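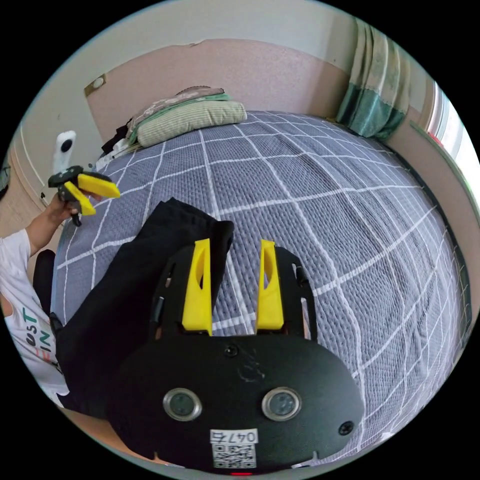
Falta is a hand-held gripper made by Brikanach for comparing finger shapes on soft goods, mainly clothing. Two fingers, each held by hand for folding work. First tried in May by Matúš Krajčí and Fiorella Cirillo, against the older Alto grip.

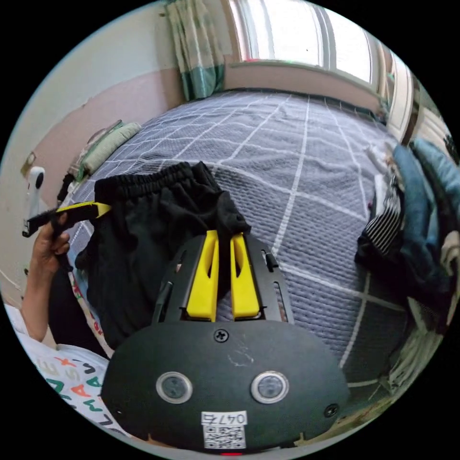
Waistbands gave the Alto the most trouble - more than 300 grasps logged, 12 of them dropped. Falta figures not yet publshed. Colour of the fingers is the same in both trial sets. Controller: Amato, version 2.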